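Pranach Street Residents' Association
Minutes of the general meeting, July 2026

Chair: Mitsuko Sugawara. Apologies were received from the Arai household and from both flats at number 18.

Minutes of the last meeting
Agreed, with one correction. The drain outside the bakery was reported as "fixed." It was reported as "looked at." The drain still backs up.

Parking permits
The chair read out the letter from Zultesham, the company that wants to run permits on the street. It promises easier parking for all. Several members asked how, given that the number of spaces stays the same. The letter does not say. It also does not say what a second permit would cost, or whether the price is held after the first year. The chair will write back with those two questions. No vote was taken.

Speed bumps
Plirnero sent a revised quote of $3000 for two bumps. The first quote was lower and included the signs. This one leaves the signs out and adds a line called "site readiness," which no one present could explain. A member from the north end said bumps would only move the fast drivers over to the next street. Another said that would suit her fine. The chair asked whether anyone had measured how fast cars are going now. Only guesses were offered, and they did not agree with each other. Put off until there is a proper speed count from the city.

Block party
Proposed again for the fall. Last year's rain date also got rained out, and the tent deposit has still not come back. Members were willing in principle, though fewer were willing to carry tables. To be raised again once the deposit is in hand - the chair does not expect this soon.

Any other business
The streetlight by the mailbox is out again. The city's website lists it as working. 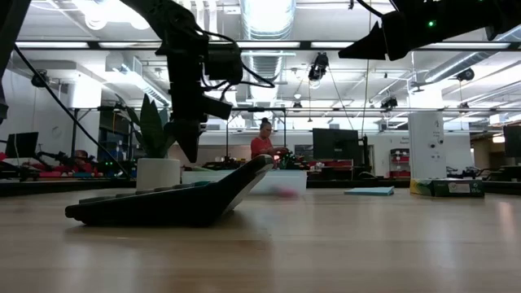

A member offered to report it by phone this time, and the chair asked that she get a reference number and the name of whoever takes the call. Next meeting in December.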